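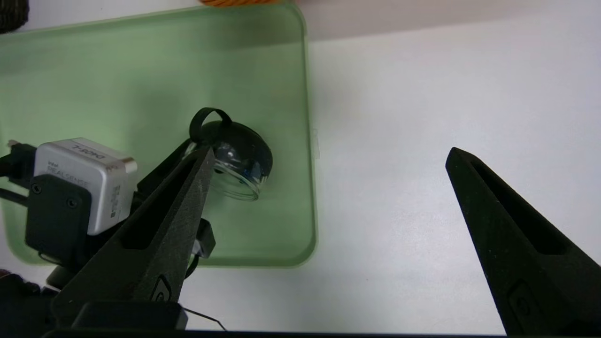
4 May 2020

Spent most of today on the "clear the kitchen tray" chore again, and I think I finally have an opinion on it. My question since February has been whether the arm can do the kind of tidying my kid does for pocket money, and I keep coming back to glass as the thing that decides it. A mug is easy. A sponge is easy. A little clear jar lying on its side on a pale green tray is a pain, because the depth sensor looks at the walls of the jar and mostly reports tray. What saves you is the lid. It's black, it's domed, it's got that loop standing up off it like a tiny suitcase handle, and against the mint green it might as well have a sign on it. So now I want to plan off the lid and treat the glass as something to keep away from.

Dulce Alvarado disagrees with me, for the record. She says going for the loop is cheating and that a chore robot that only picks up things with handles is going to have a very short list of chores. Fair! But I do it too. If I've got wet hands I'm grabbing the handle every time.

Notes on the approach before I forget them. The wide-open start is good for seeing but bad for planning, as one fingertip ends up way out over the table while the other is already right up against the object. The planner (we're still on the old Murari build) likes to close both sides evenly, and if you're off center it'll happily shove a light thing along before it gets hold of it. Two choices: center up first and then descend, or come down off to one side and slide across. I want to try centering first. It's slower but I can explain it to people.

The tray rim bugs me more than I expected. It's only slightly raised, but slightly is plenty when the fingers come to points like these do. Told the Rarine script to keep 6 mm clear of anything it thinks is rim. It then decided that half the tray was rim. Backed that out. I'm going to hand-mark the outline for now and feel bad about it later.

Other thing, the washed-out patch toward the far side of the tray. Shiny lid plus bright overhead light means little white hot spots on the black, and the segmenter chews holes in the mask right where they land. I taped some baking parchment over the lamp after lunch and the masks looked better to me, but I didn't save a before and after, so don't quote me. Will do it properly. Somebody please remind me that the parchment is up there before we run the lamp all day.

Now the big-picture grumble, prompted by the call with the Lodatthorpe people. They run a shared kitchen and they want to know if this can put away small jars "by the end of the year." I said I'd rather show them numbers than guess. What I'd like is 500 attempts on mixed items, no babysitting, and a plain tally of what got dropped. They asked what rate would make it worth their while and the answer was 89 percent, which I think somebody picked out of the air, but okay, it's a target. My own gut feeling is that open tray, known items, decent light is close to doable. A real drawer full of real junk? Nope, not yet, and I wouldn't leave it alone with anything I liked.

And there's the second half of the job, which we keep skipping. Picking a jar up is only half of putting it away. It has to be turned upright and set down on its base, softly, and I haven't written a line of that. Daly has an old placement routine from the bottle work that might get us started. Ask for it.

To do:
- center-then-descend test, slow speed, jar on its side, loop pointing different ways
- same again with parchment off
- tidy that thin loose wire down by the fingers before it snags on something
- find 2 spare jars, same lid
- ask Daly for the placement code
- let Dulce try her no-handles version, and write down how it goes even if she wins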